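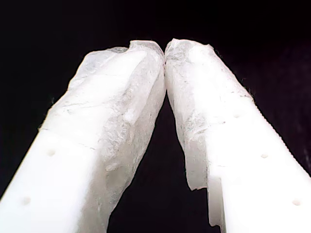

Figure 4-1. Fingers closed, tips wrapped, as seen by the wrist view.

Manuals > Vosteo Grip Control > Section 4: Finger masks and width checks

Overview Install Calibrate Grip Control Logs Release notes

Filed under: Perception and Tooling

4. Finger masks and width checks

The Vosteo software decides where the fingers are in two ways. It reads the width reported by the gripper, and it looks for the fingers in the wrist view and draws a mask over each one. The two answers are then compared. When they agree, the status line turns green and the planner is allowed to move.

Green means that the two answers agree. They can agree and both be wrong. Please read the rest of this section with that in mind, especially if your fingertips are wrapped, taped, or padded in any way. The default mask was built from bare fingers, and the release notes that call it "cover tolerant" are more hopeful than our bench results.

4.1 Before you start

You need operator rights in Vosteo, the Statance planner in manual mode, and the fingers fitted the way you intend to use them. If you plan to change the wrapping later, do it now. A mask made with one wrapping should not be trusted with another.

CAUTION: Manual mode in Statance stops new plans. It does not stop a plan that is already running. Wait for the IDLE state before you put a hand near the gripper.

4.2 Make a closed-finger mask

1. In Vosteo, open Perception, then Finger Masks, then New.

2. Name the mask after the fingertip covering and the tool. Names such as "test" and "new2" make the list useless within a week.

3. Set Exposure to Locked. Auto exposure will chase the white fingers and give you a different edge on every pass.

4. Send the Close command with the force limit set to 15 percent. Wait for the width value to stop changing.

5. Press Capture. Vosteo collects 5 frames and proposes an outline for each finger.

6. Zoom in on the tips and check the outline by eye. With wrinkled film, as in Figure 4-1, the proposed outline tends to cut across folds or to join both tips into one shape. Drag the points until each finger has its own outline. Leave out any loose flap on the inner side.

7. Press Save, then Set Zero.

NOTE: Set Zero records the closed width with the covering on. It is a zero for these fingertips today. Film and cloth both compress, and the software has no model of that. If you need a true width, measure it with a gauge.

NOTE: The Auto Refine button smooths the outline. On bare plastic it does a decent job. On a crumpled surface it removes the uneven edge you just drew by hand, then reports a higher confidence score. We leave it off.

4.3 Check the mask against a held object

A closed-finger mask tells you very little about how the software will behave once something blocks part of a finger. Run this check with an object that has a similar color to your fingertips. A dark object will pass easily and prove nothing.

1. Load the mask from 4.2 and turn on Show Overlay.

2. Open the gripper and place the test object by hand. A roll of white tape hung on one finger makes a hard case.

3. Send Close at the same force limit.
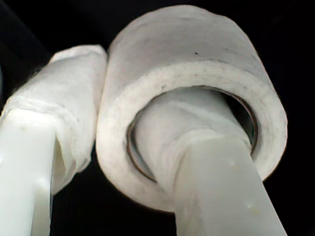
Figure 4-2. White tape roll over the right finger.

4. Look at the overlay on the right finger. The part inside the core should be marked Hidden. If Vosteo paints the end face of the roll as finger, the mask has failed, whatever the status line says.

5. Look at the left finger where its wrapping comes up to the roll. White on white is where the edge finder guesses. Lower Edge Gain by 2 and capture again. If the boundary jumps, do not use it for contact detection.

6. Open the Grasp panel and read the Grasp Type field. For a ring on one finger, the correct value is Hooked. The field often says Pinched. The classifier looks mainly at width and motor current, and it has no real idea which side of the roll wall a finger is on.

7. If the type is wrong, choose Override and enter the value yourself. Statance will then use the lift path for hooked parts.

CAUTION: An override lasts until you clear it. It does not expire when the object is removed. Press Clear Override before the next grasp, and check the field again after you press it.

4.4 Settings that matter

Mask Timeout (default 700 ms). How long Vosteo keeps using the last good mask after it loses a finger. A longer value hides dropouts in the log. Try a shorter one first.

Confidence Floor. Below this score, the planner pauses. Raising it feels safe, but the score measures how well the outline fits the mask, and a bad mask fits itself very well.

Cover Tolerant. Widens the outline to allow for wrapping. It also takes in nearby objects. Keep it off for the check in 4.3.

Mottram Export. Writes raw widths and masks to the log folder. Turn it on before you report a fault. The summary log drops the frames where the two answers disagreed, and those are the ones we need.

4.5 If the check fails

Repeat 4.2 with the same covering and a fresh outline. If 4.3 still fails, turn off mask-based contact and run on width alone, at reduced speed. The Avinum plug-in offers to repair a failed mask from past sessions. We have not been able to confirm what it changes, so save a copy of the mask before you let it run.

Section 4 revised December 7, 2021. Corrections to Freya Cropper, bench software.

Previous: Section 3, View alignment Next: Section 5, Lift paths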